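Nolldale Edit Room > Notebooks > Custard > August

Print this page | E-mail this page

August, cutting room notebook, Custard (feature, release cut, reel four and general grumbling)

9:10 a.m. Came in to find the trailer numbers taped to my monitor. Jaime Paiva's handwriting, one underline too many. The Fareo page for Custard has 673 comments overnight and the general opinion is that the lead cries beautifully and that the walk-in pantry looks smaller than it did in the teaser. Both correct. We swapped to the 35 for the pickup day and I said at the time that people would spot it. I was told people would be looking at her face.

Left the pantry alone for now. Reel four is the real trouble.

The state of reel four, for whoever opens this after me: it runs long between the phone call and the flooded bakery. The test audience at Nolldale (98 cards back, all legible except one that was mostly a drawing of a dog) liked the call, liked the flood, and wrote "when does she leave the kitchen" in one form or another on far too many of them. She leaves the kitchen at the point where it says she leaves the kitchen in the script. I am coming around to the view that the script is wrong.

10:30. Tried three things.

Version A: dropped the second time she tests the back door. Saves almost nothing. The first time now plays as if she gives up on doors as a concept.

Version B: moved the voicemail from her sister up, over the shot of the mixer. Better. You get the worry early and the mixer stops being just a mixer. The music has to go, though. Panasiuk's cue was written to the old length and now lands its big swell on her looking for a tea towel.

Version C: both, plus the long take trimmed at the head. Watched it twice. Second time I forgot to take notes, usually a good sign. Saved as r4_C_maybe. There is already an r4_C_maybe from last week, so this one is r4_C_maybe_yes. I know. The naming sheet is on the wall and I can see it from where I'm sitting.

11:45. Panasiuk on the phone. Took the news about the swell well, considering. Offers a version with no strings until the water comes through the ceiling. Wants a locked picture first. Everyone wants a locked picture first. Told him end of the day for reel four and did not say which day.

Sound note while I remember: the fridge hum in the kitchen is on the production track through the whole sequence and drops out for exactly one line, her "I heard you the first time." Somebody on set was thoughtful enough to switch it off for the close-up and not for anything around it. Needs a bed of hum laid under that line. Yevdokiia Kostiuk has a clean minute of it from the recce and will send it over. She has labeled it "fridge, good one," so evidently there was a bad one.

1:20 p.m. Lunch was interrupted by the question of the trending badge. Fareo put Custard on the home row on the strength of the trailer, before the film is finished, and now marketing would like a quote from "the team" about how overwhelmed we are by the love. I wrote "we are overwhelmed" and Jaime says it reads like a complaint. He has added the love.

They would also like a 30 second piece cut from reel four, as that's where all the crying is. Not until it's locked. Wrote that on a card and taped it to his monitor, one underline.

2:40. Went through the comments after all, against my own advice. Useful ones only:

- Several people think the sister is in on it. She isn't. But if they think so from the trailer, the voicemail is going to make it worse now that I've moved it earlier. Watch with fresh eyes tomorrow. Might be a feature.
- One person has worked out the ending from the color of her coat. I'd like to hire them.
- A long thread about whether a person can actually be shut in a bakery. Yevdokiia says she once was, for an hour, and ate well.

4:00. Screened C_maybe_yes for Jaime and Yevdokiia with temp hum and no music. No talking during, which I'll take. Jaime wants the mixer shot shorter. Yevdokiia wants it longer. It stays as it is and they can both be unhappy with it. Agreed by all: the second door goes for good.

5:15. Subtitles came back for reels one to three. 800 lines, and the word "custard" has been rendered in one place as "custody." Given the plot it nearly works. Sent back.

Export of reel four started at 5:30. Drive 199, top shelf, don't unplug it to charge your phone.

For tomorrow: hum under the line, new reel length to Panasiuk, check the coat in reel two, find out who approved the pantry poster. 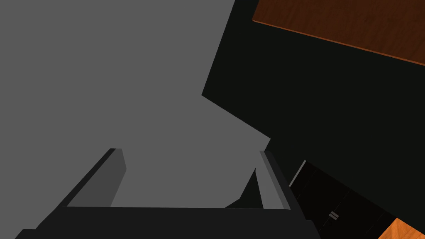
Gripper from above and behind, fingers open. Render.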